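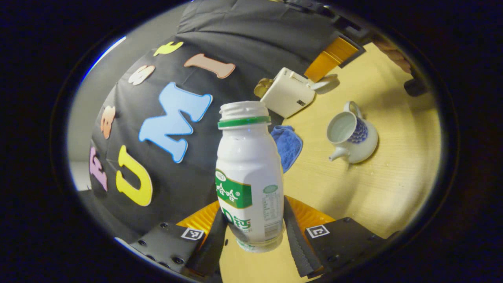

Reusing small plastic bottles and jars around the house

Most kitchens produce more small plastic containers than they can use. A few are worth keeping, and the rest can go out with the recycling. These notes cover cleaning them, getting labels off, and the jobs they do well in the kitchen, shed and garden.

Cleaning

Rinse the bottle as soon as it is empty. Milky and sugary drinks dry to a film that is hard to shift later, and the smell stays in the plastic. Use cold water first, then warm water with a drop of washing-up liquid. Very hot water will soften thin plastic and the bottle may go out of shape.

For a narrow neck where a brush won't fit, put in a tablespoon of uncooked rice, a little warm water and a drop of washing-up liquid. Cover the top and shake for a minute. Tip it out through a sieve so the rice doesn't go down the sink.

If there is still a smell, add a teaspoon of bicarbonate of soda, fill with lukewarm water and leave overnight. Rinse twice. Stand the bottle upside down on a rack until the inside is fully dry, which can take up to 5 days in a cold kitchen. Don't put the lid on before then.

Lids get forgotten. Wash them separately and run an old toothbrush round the thread. I keep mine in a tin in the drawer under the kettle, sorted by size. A bottle with no lid can still be used as a scoop or a plant cover.

Removing labels

Plastic sleeves come off with scissors. Slide the blade under the edge and cut upwards, away from your hand.

Paper labels need soaking in warm soapy water for half an hour. Peel off what you can and rub the remaining glue with cooking oil on a piece of kitchen roll. Leave for ten minutes, wipe, then wash again. Asabe Akpan uses peanut butter for the same job and gets the same result, though it is messier.

Printing that is directly on the plastic won't come off with any of this. Leave it, or cover it with masking tape, which is also the easiest thing to write on.

In the kitchen

I don't put food back into thin drink bottles, apart from dry goods I will finish within a month or two. Lentils and popping corn pour well from a narrow neck. Flour doesn't. For anything that has to last, use glass. I have a set of 425 ml jars with rubber seals, bought at the market in Bredbridge, and they have outlasted everything else on the shelf.

Small bottles are handy for cleaning mixtures you make up yourself. Equal parts white vinegar and water will do for taps and tiles, but not for marble or other natural stone. Write the contents and the month on the bottle. Never put bleach, white spirit or weedkiller in anything that once held a drink, even with a label on it. Those stay in the container they came in.

In the shed

Cut the top third off a bottle and you have a funnel. The bottom part will hold screws, wall plugs or picture hooks. Trim the cut edge with scissors and run a strip of tape round it, as the raw plastic is sharp.

A squat bottle with a wide base makes a good brush pot for small jobs. Water-based paint only – solvents will go through some plastics in an afternoon.

To hang a row of pots on the wall, screw each one to a batten through the back with a washer under the screw head. Without the washer the plastic tears. Mirjana Todorova has had hers up over the bench for three winters and has replaced two.

In the garden

With the base cut off, a clear bottle will cover a single seedling. Push it well into the soil and leave the cap off so air can get in. White or coloured bottles keep out too much light, so use those for other things.

For slow watering, make two small holes near the neck with a hot needle, fill the bottle and push it neck down beside the plant. Tomatoes in pots do well with this in July. Check it in the morning for the first few days. If it is already empty, the holes are too big.

Strips cut from white bottles make plant labels. Write on them in pencil, which lasts longer outdoors than most pens.

How many to keep

One box is enough. When mine is full, something has to go before anything else comes in. Crush the bottles and put the lids back on if your council asks for it – the rules differ, so check.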